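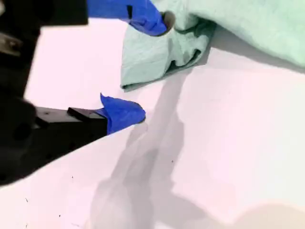 A gripper with blue-covered fingertips holds a fold of mint-green cloth at the folding bench.

Drosley Laundry Workers' Council Says Folding Robots at Britley Plant Have Yet to Earn Their Place

BRITLEY, January – The council representing hourly staff at the Drosley garment laundry in Britley today released its own review of the plant's automated folding trial and asked the company to hold off on any change to staffing until the trial has been measured in the open.

The plant washes, dries, folds and bags work clothing for hotels, clinics and schools. It employs 149 people, 136 of them paid by the hour. Folding and bagging take up more of those hours than any other job in the building, and it is folding that Drosley has chosen to automate first.

The company told staff last fall that the trial, run with the equipment supplier Eklund, would "take the strain out of the finishing room." The council agrees that there is strain to take out. People who fold for a full shift report sore wrists, sore shoulders and stiff necks, and the council has been raising this for years. Its review finds that the trial so far does little about any of it.

Folders at Britley are expected to finish 70 shirts an hour. Drosley has not published a matching number for the robot bench. Council members have asked for one at each monthly meeting since the trial began and have been told that speed is "not the focus at this stage." If speed is not the focus, the council would like to know why the trial appears in the company's staffing plan for next year.

The review also looks at what has been left out of the trial. Shirts reach the finishing room in rolling bins, tangled with pants, aprons and the odd pillowcase. Someone has to pull each piece free, check it for stains and missing buttons, turn it right side out and decide whether it goes on or goes back.

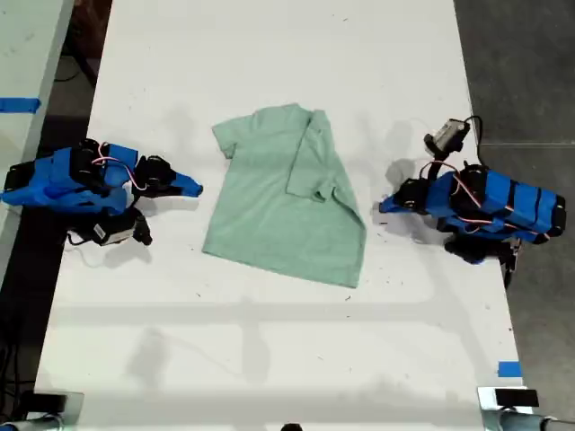

None of that sorting is part of the bench work. The two arms deal with one shirt at a time on a clear table, and a person still has to bring the shirt over, lay it out and take it away. A folder who does those three things has done most of the job, and has also done most of the bending and reaching that cause the sore shoulders.

The council has no quarrel with the technicians on the project, who have been courteous and have answered what they were allowed to answer. It does object to the way the work has been described to customers. A sales sheet sent out in the plant's name calls the finishing room "automated." Every order that left Britley during the period of the review was folded by hand.

There has been a change for staff all the same. Two folders per shift are now assigned to the bench as "cell attendants." Their hourly rate is the same as before. They have lost the piece bonus that goes with the folding tables, and they have been given no written job description. Several said they spend long stretches standing on concrete, waiting to be told when to reset a shirt. They also said they learned more about how their own hands work than they had in years of folding, and would be glad to have that knowledge paid for.

The council is asking Drosley to do the following before the trial goes any further:

Publish the bench's hourly output, including failed folds and time spent on resets.
Make up the lost bonus for attendants, back to their first shift at the bench.
Write a job description and a pay grade for the attendant role.
Remove the word "automated" from customer material until it is accurate.
Fund height-adjustable tables and floor mats for the hand folders now.

The last item was costed by the council and turned down as too expensive in the same budget year that the trial was approved.

Drosley's sister plant in Carkoston is due to receive a bench of its own this spring. The council has shared its review with staff there and has suggested that they agree on pay and output reporting before the equipment is unpacked.

Copies of the full review are available at the council office, next to the Britley time clock, during shift change. Press inquiries may be left at the same office.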